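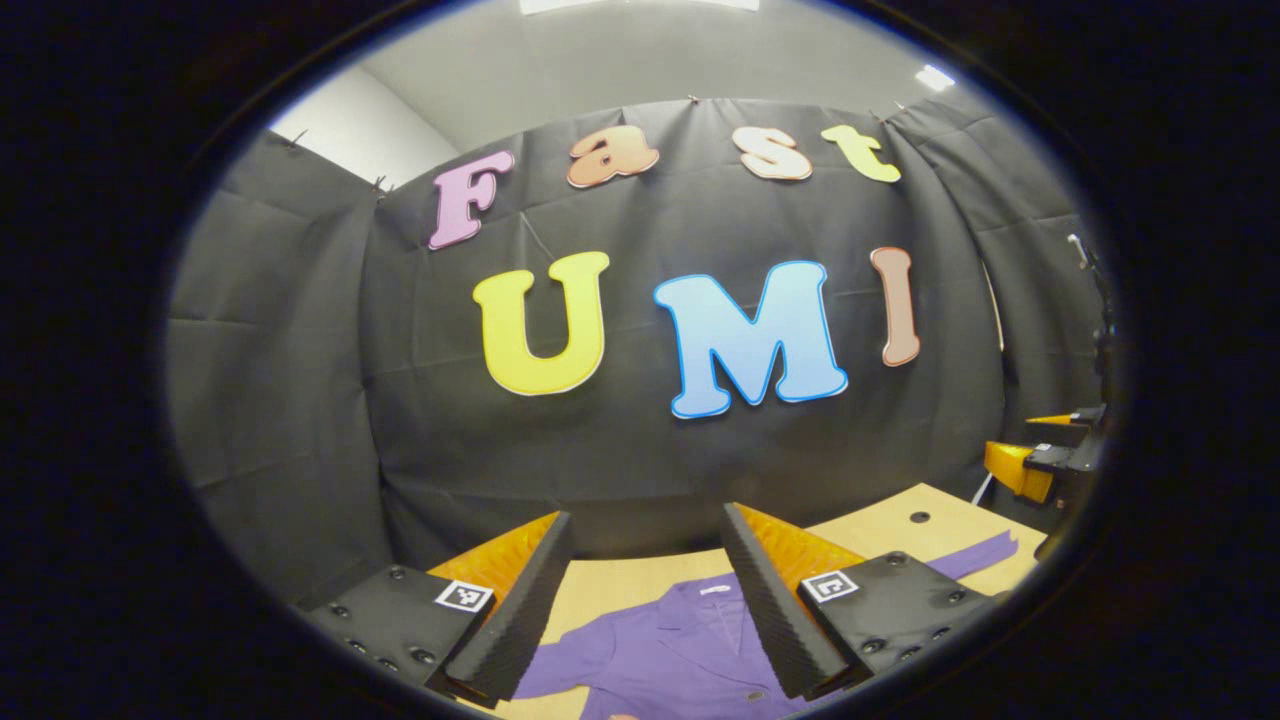
Ticket 5416 - backdrop and lettering, sample table
Raised by: Karthikeyan Joseph
Queue: Studio and rooms
Priority: normal (was low, changed it)
Status: closed, see end

Problem
Black cloth behind the garment table won't hang flat. Folds all over it, bunches up into pleats on the right side. Top edge creeps down overnight. Letters keep coming off. "UMI" row is worst, the M has been on the floor twice this week. Need it decent before the Gebremichael shirts come through for folding shots.

Set-up as it stands
Cloth clipped along top hem, four clips. Letters stuck straight on the cloth, "Fast" on top in a curve, "UMI" underneath. Pale wood table in front. Garments go flat on the table, collar towards you. No changes to ceiling lights please, we only just got those sorted.

Log

09:16 KJ
Took the M off and looked at the back. Old sticky pads gone furry, full of black fluff off the cloth. No wonder. Same on the U. F and a seem ok. Not touching the s, it's holding.

09:40 KJ
Tried fresh pads, the Vondent ones from the drawer. Pressed for a minute each. M held for the length of a cup of tea and then went, top corner first. U followed. Pads are fine on card, useless on this cloth.

10:05 KJ
Asked Moltora helpdesk, they supplied the cloth. Reply pasted:
"Hi, sticky pads don't grip well on brushed fabric. We'd suggest safety pins through the cloth from behind, or hook tape sewn on. Please don't use hot glue, it marks and we can't take it back. Creases should drop out with a steamer on low, cloth hung up, not on a board."
Fair enough. No hot glue then. (Somebody has had a go with it before, there's a shiny patch low down on the left. Not me.)

10:30 KJ
Steamer borrowed from upstairs. It's the Zuvix one, takes ages to warm up. Moved the garments off the table first, drips. Did left panel, then middle. Better but not gone. The deep folds from where it was in the bag are still there if you stand sideways. Stopped at the right side, it isn't creased as such, there's just too much cloth for the gap. Steaming won't help that.

11:15 KJ
Right side. Unclipped, pulled the spare round behind and reclipped. Pleats mostly gone. But now the top hem sags in the middle between clips. Put it back a bit. Compromise. Needs more clips realy, four isn't enough for that weight.

11:20 KJ
No spare clips in the drawer. Stationery cupboard has the little ones, they ping off. Ordered a bag of 16 wide ones, £4, on the Gebremichael code.

12:50 KJ
Letters. Hook tape, stiff half only, strip across the back of each. It grips the cloth by itself without sewing, tried it on the U first and gave it a good tug. Holds. Did the M with two strips as it's the biggest one. Tall I only has room for one strip down the middle and it swings a bit if you knock it. Left it.

13:10 KJ
Put the M back too high, then too low. Used masking tape on the cloth as a guide, took it off after. Arc on "Fast" redone by eye. The t is still a touch low if you're fussy.

14:00 KJ
Wiped table, fluff everywhere off the old pads. Someone check garments for black bits before they go flat, esp. the purple one, it shows. Lint roller is on the windowsill. Please don't use the pads' backing paper to flatten collars, it leaves bits.

Next morning
All letters still up. Hem has dropped slightly at the left hand clip, pushed it back. Middle still sags.

Clips arrived
Fitted them in between the old ones along the top. Sag gone. Cloth still has a couple of soft folds, living with those until August when it gets washed anyway.

Outcome
Closing. If a letter falls again: hook tape, don't reach for the pads, I've binned them. If it's the hem, clips are in the left drawer in a freezer bag. Steamer has to go back upstairs EMPTY please, they had a moan.

Reopen under the same number if the I starts swinging more than it does now.

KJ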